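Ripening mangoes on the bench is easy, and a bit of patience does most of the work. Pop them in a paper bag, fold the top over loosely - no need to seal it - and check them each morning with a gentle press near the stem. 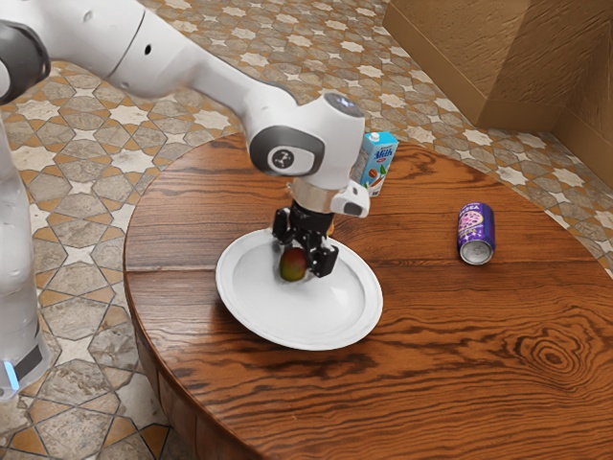
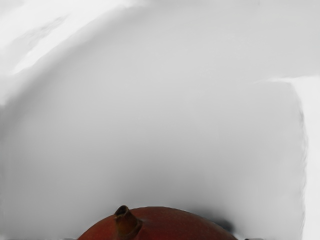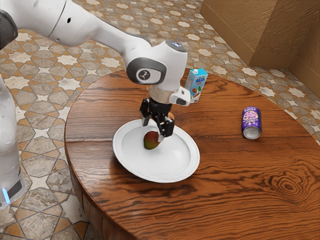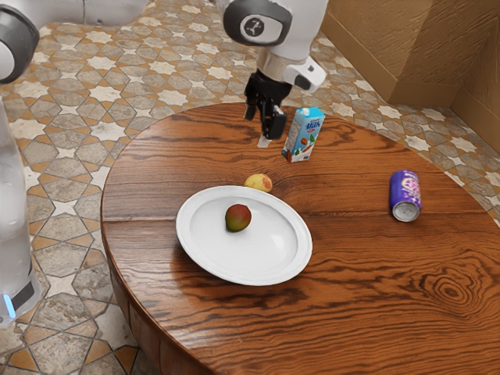 **Can I speed things up?**

Add a banana to the bag, and once the fruit gives a little, move it to the fridge and enjoy it within 2 days or so, my dears.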